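Young Visitors' Pages: How Do You Test a Robot's Hand?

The Plundon Center for Automation has prepared these pages for readers aged eight to twelve. Words that may be new to you are explained the first time they appear.

What is a gripper?

A robot arm can reach, bend and turn. To pick something up, it also needs a part at its end that can hold on. That part is called a gripper. Grippers come in many shapes. Certain ones use suction, like the cup on the back of a bathroom hook. Others have soft fingers filled with air. The grippers tested at the Center's Cerport workshop are a simpler kind. Each has two stiff fingers that move together to close and move apart to open.

Two fingers may not sound like many. Try picking up an eraser with only your thumb and one finger, and you will find that it is quite easy. Now try the same thing with a sheet of paper lying flat on a desk. Engineers need to know which jobs suit a gripper and which do not, and they find out by testing.

The test table

The table is covered with brown paper, and strips of blue tape divide the paper into cells, like the squares on a map. When the engineers want to repeat a test, they can put an object back in the same cell. A test is fair only if each gripper is given the same job, from the same starting place.

The job itself is easy to explain. A small white block must be picked up and placed in a blue tray. The tray is shallow, with a raised rim, so the gripper must lift the block high enough to clear the edge before letting go.

Two arms share the table. Their base plates are at the back, and both arms end in black grippers. The braided black cable that loops around the outside of the nearer arm has to bend whenever the arm bends, so the engineers leave plenty of slack in it.

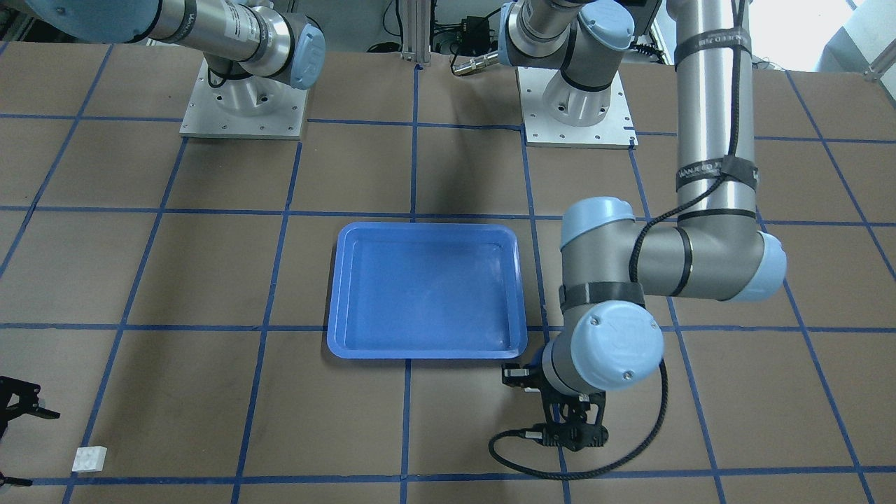

Where should the camera go?

A robot cannot find a block without some way of sensing it. In these tests the sensing is done by cameras, and the Center compares two positions.

The first position is beside the table. A camera there stays still and takes in a wide area, including the arms and the tray. It has one weakness. When an arm moves in front of the block, the camera cannot see the block any longer. You can try this at home by closing one eye and holding your hand between your face and a cup.

The second position is at the robot's wrist. A camera there travels with the gripper and looks out past the two fingers. It sees a smaller area, but it comes close enough to pick out the round studs on top of a LEGO brick. It has weaknesses too. Only part of the tray may fit in its view, and shiny plastic can bounce light straight into the lens. The bright white streak on the floor of the tray is a reflection of this kind. A computer program must learn that a streak of light is nothing to pick up, even when it is nearly the same color as the brick. 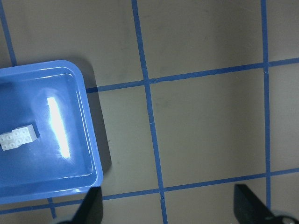
How are the results compared?

For each gripper and camera position, the job is repeated 20 times. An engineer writes down whether the block was lifted, whether it was dropped, and whether it ended up in the tray. By the end of January the record book at Cerport held 456 attempts.

Thibault Gaillard, who is in charge of the record book, asks his team to write down failures as carefully as successes. "If we keep only the good tries, we cannot learn which gripper is better," he explains.

The controller is tested in the same way. A controller is the computer that tells each joint how far to turn and how fast. Petro Tymoshchuk prepares its settings and changes one setting at a time. If he changed two at once, he would not know which of them had made the difference.

Try it yourself

You will need two rulers, a small building brick, a shallow dish and a partner. Hold one ruler in each hand and use them as gripper fingers. Move the brick into the dish 20 times, while your partner marks each try as a success or a miss. Then wrap a rubber band around the end of each ruler and repeat the test. Keep the brick's starting place the same. Compare your two scores.

Visiting the workshop

School groups may watch a test at Cerport on Wednesday mornings. Each group may have up to 30 pupils. Teachers should write to the education office at Clitmont to reserve a place.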